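Gas again

22 May 2022

Filled up in Kanport this morning before work. 155 dollars for the truck and the two cans. I stood there looking at the pump like it was going to apologize.
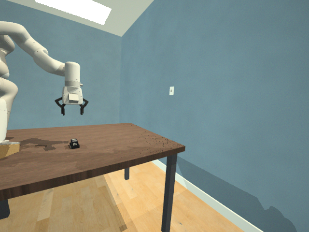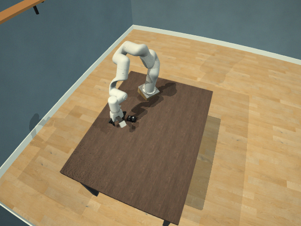
White arm over a wooden table, both pictures.

Anyway. Gas. The Brouwer station out by Plellow was 7 cents cheaper on the way home, of course it was. Rami Awad says don't bother driving out there for it, you burn the savings. He's probably right but I hate it.

Been adding up the reciepts since New Year. 2459 dollars. On gas! Mariann thinks I left out a couple of January ones, don't want to know.

Diesel's worse. Toon runs two vans to Flalldale and back most days and he's talking about putting his delivery fee up in June. Can't blame him. Evelien wants him to wait till the summer prices settle, if they do.

So, carpool. Milan Stevens has room for one more, leaves at 5 to seven from the feed store, won't wait. Doing that next week and leaving the truck home. Means no hauling the mulch untill the weekend, sorry Mom.

If anybody knows a cheaper pump on the Kanport side leave a comment. Gotta run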